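Section 6. Hoist Brake Inspection and Load Test

Applies to Fluden overhead cranes fitted with the Zundine hoist brake.

6.1 Before starting

1. Park the trolley at the service platform and lower the hook block to the floor.
2. Turn off the main disconnect. Lock and tag it.
3. Check for zero voltage at the brake terminals.

CAUTION: Do not open the brake housing with a load on the hook.

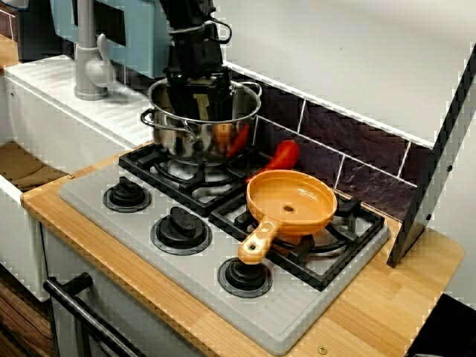
Photo: Karla Camacho

6.2 Setting the air gap

4. Remove the housing cover and brush out lining dust.
5. Measure the gap at both adjusting bolts. The two readings must match.
6. Turn each bolt in small, equal steps until the gap agrees with the value on the nameplate. Tighten the locknuts.
7. Refit the cover. Remove the lock and tag, then restore power.

NOTE: Linings from kit 357 are replaced in pairs. Do not fit one new lining against a worn one.

6.3 Load test

8. Clear the area under the hook and attach a 2000 lb test weight.
9. Raise the weight just clear of the floor, stop, and watch for drift.
10. Raise and lower at slow speed, stopping twice in each direction. If the hook drifts after any stop, lower the weight and repeat 6.2.
11. Enter both gap readings in the crane log.

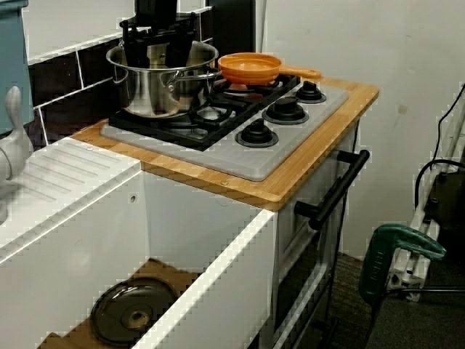 Refugio Arellano writes: On our Carrillo runway crane the readings matched cold but the hook still drifted on the second stop. One locknut had backed off. I would check the locknuts again after step 10.

Locknut torque is listed in Section 2.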